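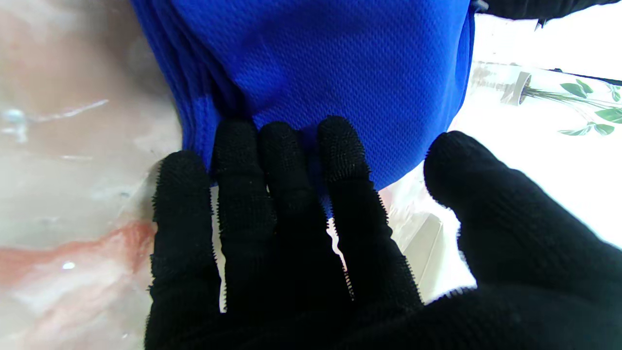
Photo: Fallonura user gallery

bendon_bee
Has anyone tried the Drestamano wall dispenser for air freshener? The box promises 3000 sprays a can and I'm on my third can since March – the bathroom smells lovely, mind you!

Mulder
Oh, I love mine, but do check the timer switch, bendon_bee. Mine came set to the shortest gap and I had no idea for weeks (I just thought we were a very fresh household).

softsoap6
I'd have to disagree, friends. I've had 2 of them and both leaked down the wall. A plain dish of baking soda does me fine.

bendon_bee
Thank you both, I'll look at the switch tonight.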